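Datasets > Handheld > Vulden Shirts

Search datasets, models, people

March – by Bit-na Sun and Ruairí Fitzgerald

# Vulden Shirts

1,509 demonstrations of short-sleeved shirts being handled on a tabletop, all collected with hand-held grippers. We love working this way! You pick up the gripper, do the task with your own hand and arm, and an episode is there for the policy to learn from.

## Collection

Every episode starts with one shirt lying flat on the wooden table in front of the black cloth. The person holding the gripper takes a sleeve first, then the hem, and nobody was told how fast to go – so you get five people's honest habits, which we think is great for training.

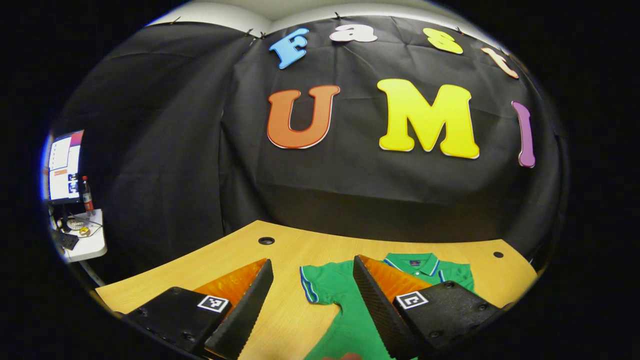 Ye-rin Bae recorded 600 of the episodes, and her sleeve grasps are lovely to watch at half speed. Episodes where the marker on either finger was lost for more than 10 frames in a row were dropped before release.

## Layout

`episodes/` one folder per demonstration
`splits/val.txt` 30 held-out episodes
`notes.md` Ro-un Shim's labeling notes

## Known gaps

No long sleeves, no buttons done up halfway. Pull requests are very welcome – Seul-gi Woo reviews them.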